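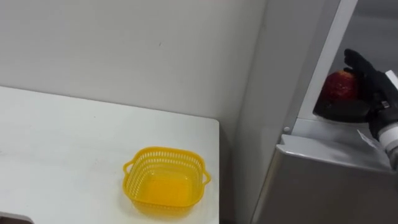

Graltham Folding Work Table, White

Category: Tables & Benches > Folding > Craft and Market

Back in stock as of March. Same table as before, new hinge, slightly better feet. If you bought one last year and liked it, you can stop reading, the price hasn't moved.

Top is matte white, wipes down with a damp cloth. Will pick up scuffs. All white tops do. Melamine sponge gets most of them off, go easy, don't scrub in one spot or you'll get a shiny patch.

Size and weight

Length open: 6 ft
Folded: half that, carry handle on the long side
Height: 4 settings, lowest is good for kids or for sitting on the floor type work, highest is standing height for most people
Max load: 800 lb spread evenly, legs locked. Do not stand on it. Do not sit on the middle.

Yes people ask about the middle. The fold is the weak point on any folding table, ours included. Put heavy stuff (sewing machines, cash boxes, coolers) over the legs.

What changed

Old hinge was the Parsons type with the exposed pin. Fine, but it pinched fingers and the pin walked out if you folded it a lot. New one is the Collar hinge, closed on both sides, nothing to catch on. We ran it 2,000 open and close cycles in the shop before switching over. Some squeak near the end. A drop of light oil fixed it.

Feet are now a softer rubber. Grip better on concrete and tile. They can leave a faint mark on light vinyl if the table sits in one place all summer, so use felt pads for that.

Setup

Lay it face down on something soft. Open it flat till the center catch clicks. Swing out the legs, push each brace past center. Then flip it, two people please. Set height last, one end at a time, and check that all the buttons popped out the same hole. If it rocks, one of them didnt.

To fold, same thing backwards. Release tab for the catch is on the underside by the handle. It's stiff for the first week or so.

Good for

Craft fairs, yard sales, packing orders, cutting fabric, seed starting, overflow seating at holidays. Ok outdoors for a day. Not for leaving outdoors. Rain gets in the edge seam and the top will swell, and thats not covered.

Not great for: hot pans, soldering, anything with acetone. Nail polish remover will dull the finish right away. Use a mat.

Shipping

Goes out flat in one box. Orders in before 2 p.m. usually leave same day. Check the corners when it arrives, before you sign if you can. Corner damage is the one thing we see from the carriers and it's a lot easier to sort out with the box still around. Keep the foam.

Returns are fine if the table's clean and the legs haven't been drilled. People drill them for casters. Please buy the caster kit instead, it clamps on.

Spare parts

Catch, feet, brace buttons and handle all sold seperately. The new hinge does NOT fit the older tables, different hole spacing. We still have a shelf of the Parsons pins for those, ask at checkout and put your table's label number in the notes box.

Related items
Graltham Caster Kit, clamp-on
Graltham Table Skirt, fitted, 6 ft
Drustusano Folding Stool
Drustusano Bench Mat, heat safe
Felt Foot Pads, pack of 4
Parsons Hinge Pins (older tables only)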